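Slow Games for Short Evenings
Speaker notes, Stultdale library talk, April

Opening (stay away from the lectern, it hides me)

Good evening! Thank you for coming out in the rain. I'm Zahira Ong, I run the Stultdale word game club, and I have 30 minutes to talk you into playing with letters at your own kitchen table. Ask the room who did a crossword or a word puzzle today. Wait for hands. Then ask who did it with somebody else. Far fewer, I bet, and that second group is who I want to grow tonight.

Say early on: you don't need to be good at spelling. I'm a terrible speller and I've been playing for 16 years.

Why words, why together

Tell the Zenen story. My grandmother's boarding house in Zenen had one radio and a tin of letter tiles with half the vowels missing. The lodgers made up their own rules to get around it. You could leave out any vowel as long as the table could still read your word, and if they couldn't, you had to act it out. A retired bus driver once spent a whole evening acting out "rhubarb." (Do the rhubarb. Commit to it.)

The thing I love there is that the rule came from what was missing from the tin. Every good house rule I know started that way, with a lost piece or an odd number of players or a child who wanted to join in.

Game one: Ladder

Four-letter word at the top, four-letter word at the bottom, change one letter at a time. Do COLD to WARM on the flip chart with the audience: COLD, CORD, CARD, WARD, WARM. Let them shout. If someone finds another route, write it up beside mine and make a fuss of them!

Then show the version we play at the club. Two people share one pencil and take turns, no talking. It sounds fussy, but you start guessing what the other person is heading for, and when you both see the last step at the same moment it's a wonderful feeling. Henrik Heitmann and Thắng Nông have agreed to come up and play a round. Give them LOVE to HATE. If they get stuck, the route I know is LOVE, LAVE, LATE, HATE, and yes, "lave" is a word, it means to wash.

Game two: Fast Word

Now a change of pace. One person calls a short word and everybody else writes down as many words as they can that begin with each of its letters. Start with FAST. F, A, S, T, eight words per letter is a very strong round. Keep it to 2 minutes on the kitchen timer.

I like the starter word to be up on the wall in big, bright letters where every table can read it, with plenty of color against a dark cloth.

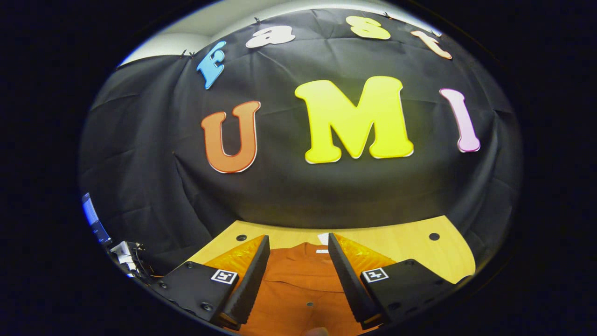 Game three: The Committee Dictionary

Bring the fat green dictionary. One player picks a word none of us know, everyone writes a fake meaning, and we vote. Most of you know some form of this. Our twist comes from Joscha Mühlbauer, who joined us with almost no English and kept winning. He noticed that people vote for the definition that sounds the most boring. So now you also score a point for the most boring definition of the night, and people go all out for it. Read the best one we've had: "a strip of felt placed under a second strip of felt."

Pause for the laugh. If there isn't one, move on quickly.

Getting a group going

Keep it small at first. Up to 8 people around one table is lovely, and past that you want a second table.

Start at seven, stop at nine, even if it's going well. Especially then! People come back when they went home wanting one more round.

Put the food somewhere else. Crumbs in the tile bag are forever.

Mix up the partners. Uwe Tiedemann and his wife played together for a year before we split them up, and they both got better and a good deal louder.

Write your house rules on a card and keep it in the box. Ours is on its fourth card. The first one has gravy on it.

Questions

Likely ones: are phones allowed (no, except for the timer if you've lost yours), can children play (yes, give them the three-letter version of Ladder, try CAT to DOG), where do I get tiles (thrift stores, always check the bag for an E).

Before they go: sign-up sheet is by the coat rack, spare pencils in the blue mug, and anyone who wants a round of Ladder can stay until the lights go off.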